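Gallery: The Drivedberg Gripper Fault

Drivedberg sold our sorting bench at Tamuvgate on a promise of 2000 picks without a dropped part. We got to 139. After that the fingers began losing their hold partway to the tray, and one part landed on the floor by an operator's shoe.

The supplier, Mazurek, blamed dust on the finger faces. We cleaned them and ran another 200 picks in June with the same trouble. Then it was the room lighting. Then it was us. The fault log now has 455 entries, most of them reading "grip OK" at moments when the part was already gone. A safety check that trusts that signal isn't much of a check, and we have asked for the bench to stay at low speed until somebody explains it. 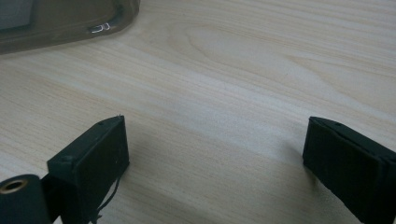 Fingers wide open over the bare tabletop, with a corner of the tray at upper left.

Mazurek says a software update will fix it. They said that about the last one.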